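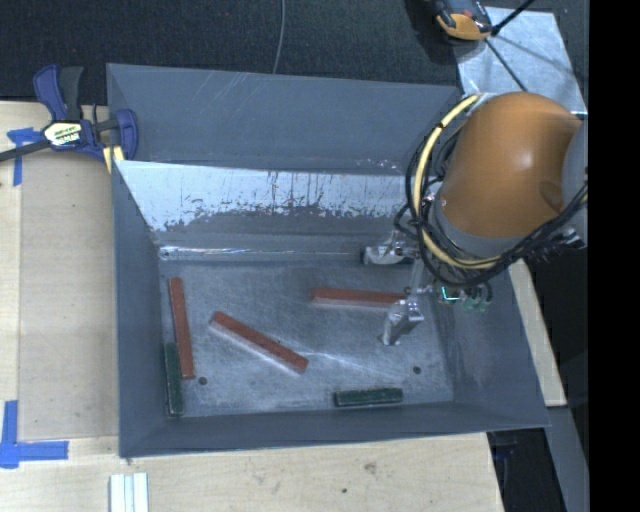 Nevex Opens Block Reclaim Line in Drumbridge

DRUMBRIDGE, 20 November 2019 — Nevex, which makes and repairs wooden and molded play sets for schools and libraries, has opened a reclaim line for used building blocks at its Detham Street works in Drumbridge. Schools can now send back mixed or worn sets and receive complete ones in return.

The line handles the rectangular bars from the company's Ots range, including the red and dark green ones that make up most classroom sets. Returned blocks are tipped into sloped gray sorting bins on the benches. The slanted walls bring the blocks down to the flat floor of the bin, where they can be separated by color and checked for chips, cracks and swelling.

Blocks that pass are washed, dried and packed into new cartons. Those with light damage go to a second bench for sanding and a fresh coat of color. Anything split or badly warped is taken out and replaced from new stock.

The bins were carried over from the old repair shop at the same address and see use through the whole shift. Washing is done in a separate room, and blocks do not go back into a sorting bin once they are clean.

A trial began in May with seven schools in the Drumbridge area. Between them they returned 187 sets, many with pieces from more than one set in the same box. The trial led to two changes. Schools no longer have to sort blocks by color before sending them, and sets that are missing pieces are accepted at the same price as full ones.

Turnaround during the trial was four weeks. Nevex expects to keep to that schedule through the winter, with a longer wait possible just before the start of the school year, when most orders come in.

The works has space to hold 500 sets at a time. If that limit is reached, new returns will be booked for a later date and the school will be told before it ships anything.

How to return a set

Schools and libraries should request a return label from the Nevex order desk and pack the blocks in any strong box. Original cartons are not needed. Please remove paper labels, tape and stickers first — glue residue is the main cause of delay at the washing stage. Blocks from other makers cannot be processed and will be sent back with the finished order.

The service covers all Ots rectangular bars in standard colors. Arches, wheels and the older half-length pieces are not included at present.

About Nevex

Nevex designs, makes and repairs play and learning materials for classrooms, libraries and after-school programs. Its offices and works are in Drumbridge.

Press contact: Nevex Press Office, Detham Street, Drumbridge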